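グレルンダレ通信　街の運動場から

トラックは「速くなる」のか　ブランディクの改修案を読む

グレルンダレ競技場のトラックを全面改修する案が出てきた。6月の利用者会で配られた資料は22ページ。表紙にはブランディク社の名前が大きく入り、めくるとすぐに「走りが変わる」という見出しが目に飛び込んでくる。走りが変わるとは、何がどう変わるのだろう。最後まで読んだが、わからなかった。

断っておくと、私は改修に反対しているわけではない。週に何度か朝に走り、たまに練習会の手伝いもする。よい路面になるならありがたい。ただ、この手の資料を長年読まされてきた身としては、「次世代」「快適」「記録更新」といった言葉が並ぶほど、財布の口を押さえたくなるのである。

資料の中心は、新しい舗装材「ヴァダリ」の紹介だ。反発と衝撃吸収を両立し、従来品より疲れにくいという。比較のグラフもついている。ところが縦軸に単位がない。何人が、どんな靴で、どれだけ走った結果なのかも書かれていない。棒が一本だけ長く、そこに会社の色が塗ってある。これを見て「おお」と言えるほど、私は素直にできていない。

費用についても、もう少し丁寧に書いてほしい。利用者の負担は一人あたり年274円の増額で済むとある。金額だけ見れば缶飲料二本分といったところだろう。しかし、それが何年続くのか、途中の補修費は含まれるのか。注記は小さな字で「別途協議」とあるだけだった。別途協議という四文字に、安心できた覚えがない。

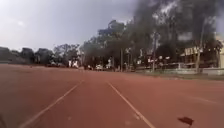
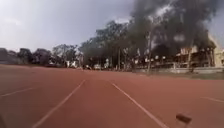 そもそも、路面の何に困っているのかを先に聞くべきだろう。利用者会でその話が出たのは、閉会の間際になってからである。私がふだん気にしているのは反発係数などではなく、もっと地味なことだ。たとえば線。1枚目のレーンの白線は塗りが擦れて、太さもところどころ揃っていない。線を引き直すだけなら、赤い路面を丸ごと剥がす必要はない。それに、2枚目の右側の白線の脇に見える、れんがか角材のような焦げ茶色のもの。ああいうものは、どんな高級な舗装材を敷いても勝手には消えてくれない。足元を見回って拾う、その手順と人手の話が資料には一行もなかった。私にはこちらのほうがよほど大事に思える。

会場で質問に立ったアマンカイ・サリナスさんは、練習会で子どもたちに基礎を教えている人だ。「うちの子たちは、まだ反発を使って走る段階ではありません。まっすぐ線に沿って走れて、転ばなければ十分です」と話していた。担当者は「幅広い層に効果を実感していただけます」と答えた。答えになっているだろうか。幅広い層という言い方は便利で、誰のことも指していないように聞こえる。

もう一社、ジャヤワルデナ社からも案が届いている。こちらは表面の補修と白線の引き直しを組み合わせた、わずか6ページの簡素なものだ。華やかな見出しはなく、写真も小さい。だからといって、こちらが良心的だと決めつけるつもりもない。薄い資料は、書いていないことが多いだけかもしれない。実際、工事中にどのレーンが使えるのかという肝心の点は空欄のままだった。閉鎖が長引けば、朝の常連は近くの川沿いの道に流れる。あの道は自転車が多く、すれ違うたびに立ち止まることになる。

工期についてはブランディク社のほうが具体的で、来年2月に着工するとしている。寒い時期の舗装工事に問題はないのかと聞いたところ、「実績がございます」とのことだった。どこの、いつの実績なのか。後日文書でお答えしますと言われたが、この原稿を書いている時点でまだ届いていない。届いたら、次号でそのまま載せるつもりだ。

念のため、2社に同じ質問を送っておいた。一つは、施工後の点検を誰がどの頻度で行うのか。次に、白線の塗り直しは保証に入るのか。それから、工事期間中に走れる場所は残るのか。難しいことは聞いていない。パンフレットを刷る余裕があるなら、紙一枚で答えられる程度の内容だと思う。

試し敷きの見学会も予定されているという。ヴァダリを数メートルだけ敷き、自由に踏んでみてくださいという趣向らしい。行くつもりではいる。ただし、敷きたての新品を数歩踏んで気持ちがいいのは当たり前で、知りたいのは、雨ざらしで何年か使われたあとの感触だ。同じ材を敷いて年数のたった競技場があるなら、そちらを見せてもらいたい。

意見の受付は競技場の窓口で行っている。用紙は受付の左手の棚にある。選択式の設問が「とても期待する」「期待する」「やや期待する」の三つしかないので、私は余白に書いた。同じように書きたい人は、裏面も使えるそうだ。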